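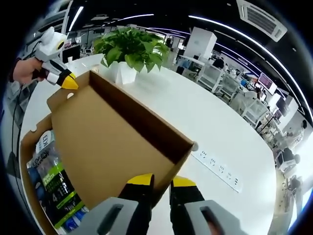
# Grirnitz 60 mm Tape Dispenser, long-term review

Unit tested: hand-held, pistol grip, steel frame, adjustable brake. Purchased at retail. Tape used throughout: 60 mm acrylic, 3" core, plus a few rolls of hot melt for comparison. Cartons sealed to date: 2,497, nearly all single-wall.

I run outgoing parcels for a small spare parts business in Tillthorpe. We went through three cheap dispensers in a year before this one, and all three failed at the same part, the plastic hub that holds the roll. The Grirnitz has a two-piece hub with a steel axle and a wing nut for the brake. It has not cracked.

## Loading

The roll goes on adhesive side toward the roller. The diagram molded into the side plate shows this correctly, but it is shallow and hard to read under warehouse lighting. Thread the tape between the guide bar and the rubber roller, pull two inches past the blade, cut. A new user takes a few tries. Thanakorn Luangrath, who covers the late shift, loaded it backward twice and got adhesive on the guide bar. Mineral spirits took it off and did not harm the roller.

Cores from different tape makers vary. The Chareonsuk cores are slightly undersized and need to be pushed on with the heel of the hand. Clidham cores drop on and have a little side play, enough to make the tape wander toward the outer edge near the end of a roll. A turn of masking tape on the hub fixes it.

## Brake

The brake is a spring washer under the wing nut. It works, but the setting drifts. From new I had to tighten it every couple of rolls. After I added a second nut behind the first and locked them together, it stayed put for 376 cartons before I touched it again. The manufacturer should fit a locking nut at the factory.

Too little brake and the tape lies slack on the seam, with air under it. Too much and it stretches, then pulls back overnight and lifts at the ends. I set it so a full roll turns with a firm pull and stops dead when released. It needs backing off slightly as the roll gets smaller.

## Blade

Serrated, replaceable, two screws. The first blade lasted a little past 1,000 cartons before it started tearing instead of cutting. The screws are small Phillips heads and one stripped on the first change. I replaced both with hex socket screws of the same thread.

The blade guard is a spring steel flap. It does its job on flat seams. On a short end tab it tends to catch and fold the tape under. Bethel Chala removed hers, and I would not recommend that.

## Handling

Weight is acceptable with a full roll. The balance is forward, and on long runs it is felt in the wrist. The grip is sized for a large hand. Nantana Tanasarn finds it tiring and prefers the older, narrower unit for small cartons.

On shallow cartons, keep the contents level with the top edge or fill the void first. The roller needs something to press against, and a flap with nothing under it bows inward and leaves a channel along the seam. This is true of any hand dispenser. Noise with acrylic tape is high. Hot melt is a little quieter.

## Faults so far

- Brake setting drifts (fixed with second nut)
- Blade screw stripped
- Roller developed a flat spot after being left under tension from March onward while I used another unit; it wore out of it in a week
- Paint chipped at the front of the frame, cosmetic

## Rating

4 out of 5. I would buy it again and fit the second nut and the hex screws on the first day. Spare blades and rollers are sold separately, and the roller comes with its own pin.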